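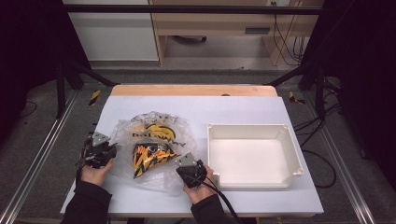

Snack packaging

Snack packaging is the bag, box, tin or tube that keeps a snack dry and whole until someone eats it. I've been writing entries for this site for 15 years, and I still get more mail about chip bags than anything else (hello, Honeylyn Ambrosio, I did get your letter!).

History

Before bags, most snacks were sold loose from barrels and jars, and whatever sat at the bottom went stale and crumbly. Paper bags helped a bit, waxed paper helped more, and then plastic film and thin metal coatings came along and took over the whole aisle. I grew up on the waxed kind and I miss the sound of it.

Materials

A modern chip bag is usually a few thin layers stuck together. One takes the ink, one keeps air and light out, and the inside one melts just enough to seal the bag shut. It's clever stuff, but the layers are a pain to pull apart again, so most curbside programs won't take them.
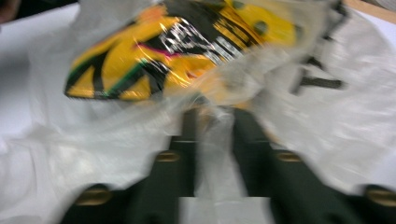

Air in the bag

People love to complain about this one! The puff is mostly nitrogen, which keeps the oil from going off and cushions the chips on the truck. My friend Georges Darwish still thinks it's a scam, and we argue about it most Mondays.

See also: Pillow pack, Cracker tin, Twist wrap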